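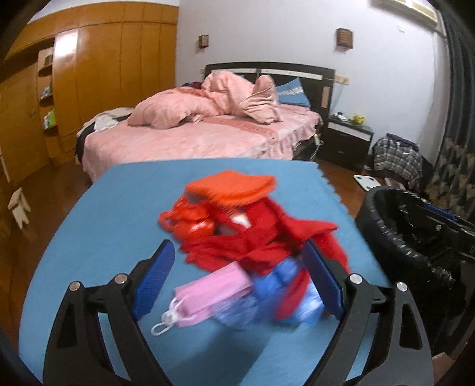

Face mask, red cloth and plastic bags out on the table.

Desiccant sizing for a bathroom supply cabinet

Home Storage > Moisture and Mold

rjoubert
The cabinet is a Ngubane wall unit, inside volume 300 liters, on an interior wall of a bathroom with no window. It holds paper and cotton goods, bandages, spare soap and a few things in cardboard cartons. Everything came out for sorting and I would like to get the moisture under control before it goes back in.

The problem is soft cartons and labels lifting at the corners. No visible mold. The bathroom sits near seventy percent relative humidity most of the day and goes higher during a shower. I want the cabinet at 50 percent or lower.

My plan is 500 g of Kiteo silica gel in two cloth bags on the bottom shelf. The doors have no gasket. Is that enough, and how often would I have to dry it out?

Reshma Joubert
Dakholm

panhead_screw
Far more than enough. Air at room temperature and seventy percent holds about twelve grams of water per cubic meter. Your cabinet is less than a third of that volume, so under four grams of water in total. Half a kilo of gel will take that up and barely notice. Use one bag and keep the other as a swap.

tallowgate
That only works for a sealed box, and she said there is no gasket. The air in the cabinet at the moment you close it is the smallest term in the problem. What matters is how much air goes through it afterward.

Say the cabinet leaks one full air change per hour, which I would believe for two doors with a gap between them. Each change brings in air at seventy and has to be brought down to fifty. The difference is around three and a half grams per cubic meter, so one gram per hour for this cabinet, or 24 grams a day. If the gel can usefully take ten percent of its weight in that range, that is 50 grams. Two days and it is finished.

panhead_screw
One air change per hour is a guess.

tallowgate
Yes. Halve it and you get four days. Quarter it and you get eight. Pick the one you like, I still wouldn't want to be cooking gel on that schedule.

rjoubert
I can measure it in part. I have two Esari hygrometers. One could go on the middle shelf and one outside on the wall. If I put in freshly dried gel, let it pull down and then remove it, the rate of recovery should give the leak rate.

millrace
It will give you the leak rate plus whatever the contents are doing, and the contents are not small. Run it empty first.

Cotton and paper both hold water in proportion to the humidity around them. A kilo of cotton goods going from seventy to fifty will release something like twenty grams. Cardboard is in the same range. So if you load damp stock into a dry cabinet, the gel spends its first day drying the stock. The same effect helps you later, as the goods smooth out the peak from a shower.

Also, check the two hygrometers against each other before you trust a difference between them. Salt test: a bottle cap of table salt, wetted until it is a slush and not a solution, closed up with both units in a zip bag overnight. Both should read seventy-five. Write the error on a piece of tape on the back.
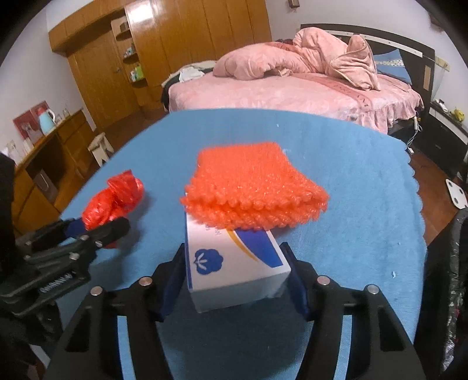 On cartons specifically, the board goes soft well before anything inside it is affected. Treat it as an early indicator and leave a finger's width between the stock and the back panel. If the back row is softer than the front row, you have a cold surface or a damp wall, and no amount of gel will fix that.

rjoubert
The back row is no worse than the front. The upper shelf is worse than the lower.

tallowgate
That fits with leakage at the top of the doors. Shower air is warm and collects at the ceiling. Gasket the top edge and the center gap first. Closed cell foam tape, the thin kind, or the doors won't latch.

panhead_screw
Or run the exhaust fan longer and skip the rest. A timer switch costs less than the gel. If the room goes back to fifty within an hour of a shower, the cabinet will follow.

millrace
It won't if the incoming air is already at seventy. She said most of the day, so the shower isn't the main load. An exhaust fan can only replace room air with hallway air. What is the hallway at?

rjoubert
Hallway is in the low sixties. I ran the salt test on both units as described. One read three points high and the other one point high, both now marked.

Empty cabinet, doors closed, no tape: it recovered most of the way to room humidity in under two hours. With tape along the top and center it took all night. I didn't expect that much from tape.

tallowgate
That puts your untaped figure at around one change per hour, for what it's worth to panhead_screw.

panhead_screw
Fine. I would still fit the timer.

rjoubert
Update, 25 January 2018. Loaded cabinet, tape in place, both bags in. It has held between 48 and 50 for 13 days, with the correction applied. One bag gained 31 grams and the other 27, so some of that is the stock drying out, as millrace said. I plan to swap one bag at a time from here so there is always a fresh one in place.

Fan timer is not installed yet. The switch box has no neutral.

millrace
Weigh the bags dry and write that on the cloth too. Indicator beads fade after enough oven cycles, the scale doesn't. What oven temperature are you using?

rjoubert
Lowest setting, door cracked, up to three hours, spread on a tray and out of the bags. The bags have a synthetic thread I don't want to test.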